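Notes for speaker — Bedding specification session, Grivstead trade day
Slot: 25 minutes, questions included. Handout goes round before slide 1.

Slide 1. Title. Introduce self and Kimie Nishimura, who takes the questions on laundering. Say that the talk covers flat bed linen only. Curtains and upholstery are with Liviu Nedelcu after the break.

Slide 2. Thread count. Define it: warp plus weft threads per square inch of finished cloth. State that plied yarns should be counted once, and that some suppliers count every ply. Ask buyers in the room to request warp and weft separately on the quotation. The Kobori percale is 170, single ply, both directions the same yarn. Pass the swatch round, left side first.

Slide 3. Weave. Percale is one over, one under. Sateen floats the weft over several warps, so the face is smoother and snags more readily. Do not get drawn into which is cooler to sleep in — fibre and weight matter as much as weave, and we have no figures for it.

Slide 4. Shrinkage. Sheets are cut oversize to allow for it. The allowance must be written on the order, with the wash temperature it refers to. Mention the Vullano fitted sheets: the depth was quoted before washing and the mattress depth was taken without the topper. Ismail Helmy has the correspondence if anyone wants detail.

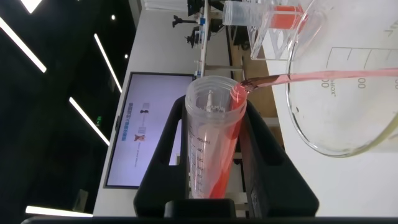 Slide 5. Colour fastness. Grey scale runs from 1 to 5, with 5 meaning no change. Two results are needed, change in shade and staining on adjacent white cloth. A supplier who gives one number should be asked which it is. Dark piping on a white pillowcase is the usual trouble, and the staining result is the one to look at.

Slide 6. Seams and hems. Hem depth on the top sheet, stitch density, thread type. Polyester-core thread in cotton cloth is acceptable to us. Corners on the Kukport duvet covers are overlocked and then topstitched; show the close-up and move on.

Slide 7. Order 941. Use it as the worked case. Go through the lines in order: cloth, finished size, allowance, closures, labels. Point out line 19, where "envelope closure" was written with no flap depth. Bohdan Pylypenko's revised wording is on the handout, page 2.

Slide 8. Closures. Skip if running late.

Slide 9. Contacts. Swatch requests go to Yasuo Imai. The next price list is due in June — do not quote from the old one. Collect the swatches at the door.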